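Sorting blocks by colour, week five
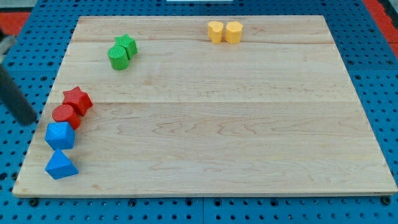 The maple board with the blocks on it, reds and blues down the left, greens and yellows toward the back.

I said I would write something up after each block of club nights and then didn't do it for the whole autumn, so this one has to cover a fair bit of ground. It is June now, the heater in the Broda Street hall has been fixed, and the colour sorting project is at the stage where it mostly does what we ask.

For anyone who hasn't read the earlier posts, I help run a robotics club for high school students. We meet in the evenings at the old print shop in Gorkport, finish at nine, and enter one competition a year. The competition this year is the Vudent Challenge, which has a written part and a practical part. The practical part is the one the kids care about. You get a tray of small coloured blocks in different shapes, the arm has to group them, and you are marked on how many end up where they should be and how long it took. The judges can ask for colour or for shape, and you don't find out which until you are set up.

We started with colour because it is easier. Red, blue, green and yellow are far enough apart that the camera has little trouble telling them from each other. The trouble is the light. At the print shop we have fluorescent tubes overhead and one window that faces the street, and the yellow blocks read differently before and after the sun goes down. The students spent two full nights chasing what they thought was a bug in their code. They had taken their colour samples at half past four in the afternoon and were testing at eight. They now take fresh samples at the start of every session and write the time beside them in the log book.

The board was my contribution. The arm sits on a blue pegboard table, which is handy for bolting things down, but a block put straight onto it can end up half over a hole and lean. Blue blocks on a blue table were also never going to work well for the camera. I had some maple left over from a bench, so I joined it up, planed it flat and sanded it. I used 400 grit for the last pass, which was finer than it needed to be. It is bolted along the near edge. The kids wanted to paint it white. I talked them out of that until we had tried it bare, and the bare wood has been fine. The grain is pale enough that it hasn't been mistaken for anything.

The seams did cause one problem. On the first version I left a slight lip at one of the joins, and blocks being pushed across the board would catch on it and tip over. The star shapes were the worst for it. I took the board home, planed it again and brought it back the next week.

The students keep a count of every pick attempt, and by the end of last session they were up to 1,219. That sounds like a lot until you see how quickly they go by when someone leaves the arm running through a test set. The early ones were poor. The gripper would come down a few millimetres off and knock the block aside, then close on nothing, lift, and carry that nothing very carefully to the right spot. We had a good laugh at it the first few times and less of one after that.

What fixed most of it was measuring properly. The group had worked out where the board sat using a tape measure, and each of them had measured from a different place. One had gone from the edge of the table, one from the centre of the arm's base and one from a bolt. All three sets of numbers were in the code in different files. Once they had agreed on one corner of the board as the starting point and thrown out everything else, the misses dropped off in a single evening. I had suspected this for a couple of weeks. I think they learned more from finding it themselves, although it was hard to sit there and say nothing.

Shape is going more slowly. From above, a cylinder is a circle and a cube is a square, and those two are reliable. Stars are good when there is some space around them. When two blocks touch, the program tends to see them as one odd block and then has to guess. We have two ideas for this. The first is to have the arm nudge touching blocks apart before it tries to pick either of them up. The second is to separate them in the software. The kids are split on it and I have told them they can try both, as long as they write down the results in the same way so they can be compared.

The best full run so far took 39 seconds longer than we would like, judging by last year's posted times. Most of that is the arm moving slowly between picks. We have kept the speed low on purpose while the younger students are learning to use it, and there is a rule that hands stay off the board whenever the arm is powered. I don't plan to change the rule. The speed can come up closer to the competition, once the picks are more dependable.

A few people asked about cost after the last post. The blocks came with the practice kit from the organizers. The arm is on loan from Nic Giolla, the machine shop out past the rail yard, and we have it until the end of the year. The pegboard table was already in the building. The maple was free, apart from my time, and the bolts were from a jar.

Next on the list is the written part, which has been ignored by all of us. It asks for a description of the design, a record of testing and a page on what went wrong. We have plenty for that last page. I have asked each student to bring a draft paragraph to the next meeting, and I expect to get two of them.

After that we will go back to the yellow blocks. The one with the rounded lobes and the hexagon still get swapped now and then when the program is sorting by shape, especially when they are sitting close together. One of the students thinks the camera needs to be mounted a bit higher. We have a longer bracket in the cupboard, so we'll try that first.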